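Exposure is the spec we should be arguing about

Every camera comparison I have read for outdoor mobile arms leads with resolution. I think this is the wrong end of the data sheet. After a month of running two cameras and one controller through the Voltmont precinct, I would trade most of the pixels for better behaviour at a shadow line.

The setup was plain. A Womo global-shutter unit and an older Özkan rolling-shutter unit took turns on the same mast, both feeding a Pledurar controller. Auto exposure was on, metering at factory defaults. Jonalyn Saludo ran the logging and Nima Azimi wrote the replay tool.

Covered walkways are the hard case. Sun on the pavement goes nearly white while the tiles beside it stay dark brown, and the lettering over the shopfronts is a smear. There is a small dark thing on the bright paving that I can't classify by eye, so I don't blame the detector for hesitating.

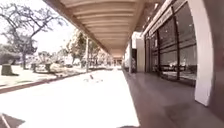 Metering before megapixels

The usual reply is that a higher-resolution sensor recovers detail. It doesn't recover clipped pixels. We logged 26 exposure faults in February, and switching to the full-resolution mode removed 3 of them. Restricting the metering region to the lower half of the view removed 10. That change costs nothing and took Feng-yi Kwan an afternoon.

Open roadway is easier, though the same split turns up where sunlit pavement meets asphalt in shadow under the overhead pipes. The lane dashes are still legible there, and so are the windows of the low white building. 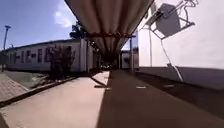

Cost comes into it as well. The gap between the two cameras was $3,000 with lens and cable, and I can't find that money anywhere in the results. I would sooner spend it on a controller that exposes gain and shutter as separate parameters. The Pledurar does, but the documentation buries it in an appendix – and the default ramp is far too slow for a platform moving at walking pace.

Small objects deserve their own test. A bird standing on a sunlit patch of paving is a handful of greyish pixels, and any planner worth using should slow for it.

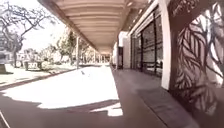

Bracketing is the other option people raise. It works on a bench. On a moving base the exposures have to be registered before they are merged, and the latency budget for the arm is already spent. I would fix the metering first and revisit bracketing only if the fault log still justified it.

Comments

Recep Karaca
Did you lock white balance? Ours drifted under a beige canopy and looked like an exposure fault in the logs.

Ho-yin Ko
Agree on metering, disagree on shutter type. Rolling shutter on a mast is a false economy once the base vibrates.

Recep Karaca
Depends on the mast.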